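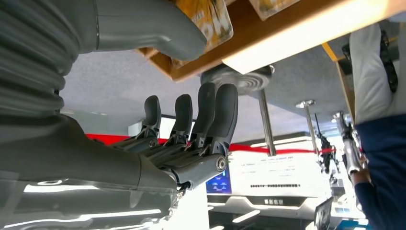 Gray fingers, a wooden board and a round disc.

The brass band at Clelladlow has 58 players on its books and, on a wet evening in May, 31 chairs. The rest stand, or share, or turn up late enough that somebody with a bad back has already gone home. It has been this way for years, and the band plays very well in spite of it.

Its home is the old Akside chapel, which has a lovely echo and one working radiator. The tubas sit by the radiator. This is not written down anywhere, but a cornet player who tried it last winter was looked at until he moved.

The library is the band's real treasure: 2636 pieces, most of them marches, a good many of them the same march. One cupboard holds nothing but Christmas. Another was locked in the last century and is believed to hold waltzes.

Every other summer the band goes to the contest at Grønli, a ferry ride and a long bus trip away. Last time it placed ninth and came home delighted – the Teken band, its neighbor and sworn enemy, had placed tenth. Raising the fares took 156 cakes, two sponsored walks and a quiz night that ended in an argument over the key of a well-known hymn.

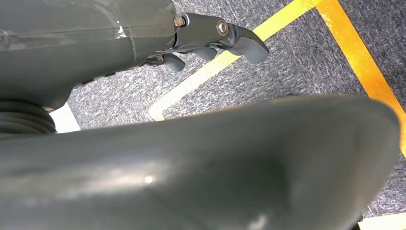 Can a beginner join the band?
Beginners are welcome in the training group, which meets at six, an hour before the main rehearsal, and lends out instruments for the first year.

The training group plays four tunes, all of them slow. At the spring concert it opened the second half to a crowd of 680, got through three of them more or less together, and was given the loudest applause of the night. The main band followed with something fast and difficult, and the tubas came in early.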